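Ticket 416
Subject: Hallway thermostat reads 4 degrees high, bedroom never warms up
Site: Postville
Opened by: Teodoro Campos
Status: Reopened

Teodoro Campos, 7:40 a.m.
I'm reopening this. The last reply said the Penditz thermostat "self-corrects after a learning period." It has had since December. The hallway display says 76. Two ordinary thermometers on the same wall, from different stores, agree with each other and not with the display. I don't know what it's supposed to be learning.

Okabe Support, 9:15 a.m.
Thanks for your patience. Please run Recalibrate from the Sensor menu, leave the unit alone for one hour and let us know the new reading. If you have furniture or a lamp near the thermostat, please move it.

Teodoro Campos, 11:02 a.m.
Ran it. Same gap as before. There is no lamp. There has never been a lamp. I answered this in the first ticket and again on the phone.

What bothers me more is the bedroom. If the hallway unit thinks the house is warmer than it is, it shuts off the heat early, and the room at the end of the duct run gets the worst of it. Your tech said the bedroom was cold because the register was blocked. The register is up on the wall, over the closet door, and you could not block it with anything short of a mattress.

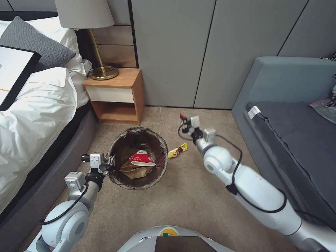

Bedroom floor, wastebasket on the carpet.

He also suggested the carpet was "holding cold." I would like somebody to explain that one to me in writing. The same carpet runs through the den and the den is fine.

Okabe Support, 1:30 p.m.
We understand the frustration. We can offer the Erby remote sensor, which averages the temperature between two rooms. List price is 695 installed, including the upgraded base.

Teodoro Campos, 1:48 p.m.
So the fix for one bad sensor is to buy a second one and average it with the bad one. If the hallway is off by 4 and the new one is right, the average is off by 2. No thanks.

Has anyone looked at the hole behind the thermostat? The wires come through an opening big enough for my thumb, and I can feel air coming out of it when the furnace runs. I took the faceplate off to check. I read on a forum that a warm draft from inside the wall can throw the reading off. I don't believe most of what I read there, but this is easy to test.

Teodoro Campos, 4:20 p.m.
Stuffed the hole with plumber's putty and put the faceplate back. Display dropped to 73 and the wall thermometers say 72. I'm not calling it fixed after one afternoon.

Okabe Support, 4:55 p.m.
Great news! May we close this ticket?

Teodoro Campos, 5:03 p.m.
No. Leave it open until Tuesday. I want to see what the bedroom does overnight, and I want the service call charge taken off.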